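4.2 Comparing Two-Finger Grippers with the Block and Cube

Use this procedure to compare the Camier and Cosard two-finger grippers on the same arm. Complete Section 4.1 before you begin.

1. Place the gray cube on the white tabletop within reach of the arm.
2. Set the blue block upright, with its knob facing up.
3. Move the gripper above the block and stop. Open the fingers fully.
4. Confirm that the cable has enough slack to reach the full working height.

CAUTION: Keep hands clear of the fingers whenever the arm is powered.
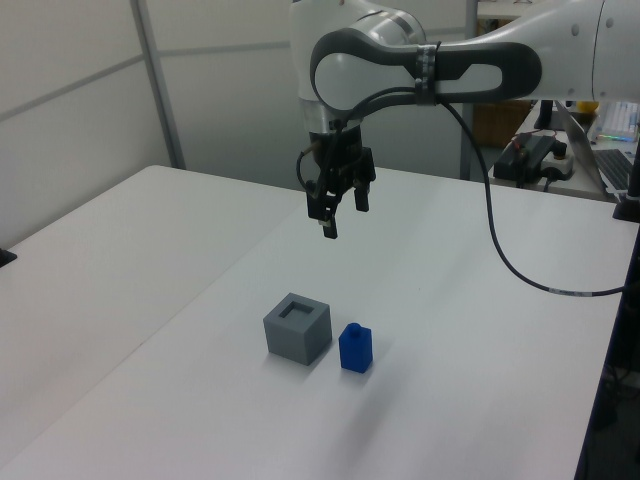 Block on the table beside the cube (first picture) and on top of the cube (second picture).

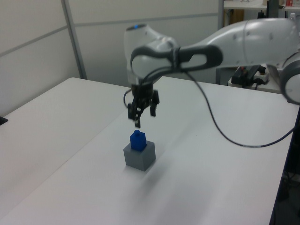
5. Lower the gripper at the slow speed setting until the fingers are level with the knob, then close them.
6. Raise the block, hold it for 4 seconds, and release it at the target position.
7. Repeat until 69 cycles are recorded for each gripper. Enter every dropped or tilted block on the Brolska test sheet.

NOTE: Do not change the finger pads during a series. If a pad comes loose, discard the series and start again from step 1.

NOTE: The two grippers differ in length. Load the matching tool file before the first cycle – an incorrect file may drive the fingers into the table.

Send completed test sheets to Marisa Grasso. Requests for replacement pads go to Remo Bortolotti.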